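## 4. The earbud task, or why we stopped talking about laundry

When we wrote the proposal for this work, we promised laundry. Everybody in home robotics promises laundry. By April I had talked Ilgın into something much smaller, and I mean that literally: wireless earbuds, their charging case, and a sorting container that sits on the table. I still think it was the right call, and this section is my attempt to explain why, along with what we learned about how far a pair of arms is from being useful in somebody's house.

The chore goes like this. The left arm holds a charging case open. The right arm picks an earbud out of the container, turns it so the stem faces the correct way, and sets it in the free slot. Then the case gets closed and put down. A ten-year-old does this without looking. We picked it because it's tiny, fiddly and needs two hands, and because the same motions show up on the packing bench at Derkum, where Josué Cavalcanti used to run a line and where people still do this job by hand all shift long.

We also left other stuff on the table on purpose. Real kitchen tables and real benches have junk on them, and a policy that only works on a bare surface isn't telling you much (I've been guilty of publishing exactly that kind of result, so I'm allowed to say it). Figure 3 has the two arms at work, with pliers, a roll of packing tape, a yellow bin and a pink fabric case sharing the table with them.

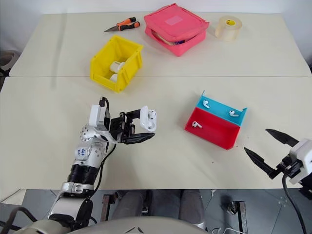
*Section 4 by Edileuza Conceição, with Jeferson Guimarães (hardware) and Aurelio Ochoa (data)*

**Figure 3.** The earbud task. The left gripper holds the open charging case, with one earbud in its upper slot. Three more earbuds lie in the red and blue container.

Look at where the earbuds are in Figure 3. Two are in the blue compartment and one is in the red, near the wall. That last position is the one I lose sleep over! A fingertip coming down next to a wall has very little room to open, and if it touches the wall first the whole container slides. Jeferson wanted to screw the container down. I said no, people don't screw things to their tables, and we argued over it for most of a lunch. It stayed loose.

### 4.1 How we ran it

We collected 3392 teleoperated demonstrations with the Jullomard setup described in Section 3. Aurelio threw out the ones where the operator dropped the case before the right arm had started moving, and kept the ones with a fumble and a recovery. I was skeptical about keeping the fumbles - they look awful when you play them back - but a policy that has never seen a recovery has no idea what to do after a bad grasp. It just hovers there.

For evaluation we ran 300 trials. An operator reset the table before each one, moving the clutter and tossing the earbuds back in by hand so we weren't picking the poses ourselves. A trial counted as a success only if the earbud ended up seated and the lid closed. We were strict about that. An earbud resting crooked on top of its slot is a failure, even when it looks pretty good from across the room.

### 4.2 What went wrong, mostly

Picking up was better than I expected. Once the gripper had a stem between its fingers it rarely let go by accident. The trouble came afterward, because an earbud held by the stem can roll a few degrees without the arm knowing a thing about it, and a few degrees is all it takes to miss the slot. Human fingers fix this all the time by feel. Ours had no touch sensing, so the policy was working from camera views alone, and the fingers themselves block a lot of what you'd want to see at the moment you want to see it.

The second big problem was the left arm. We had assumed holding was the easy half. Then we measured it, and the case was getting nudged on nearly every contact, so the right arm was chasing a target that moved whenever it got close. Ilgın's fix was to let the left arm push back a little during insertion, and that helped more than any change we made to the network.

We also gave each trial a limit of 30 seconds, which felt generous when we set it. It wasn't. A lot of runs were still lining up the earbud when the clock ran out, and I'd be lying if I said a longer limit would make anyone want this machine at home. Josué timed himself on the same table and stopped after a few tries, bored.

So can it do the chore yet? On a good day, with someone standing by to reset things, yes, sort of. Would I send it to Derkum? Not this version. Section 5 picks up with the fingertip sensors from Clolstead, which got here too late for the trials above but are mounted now and running on the same task.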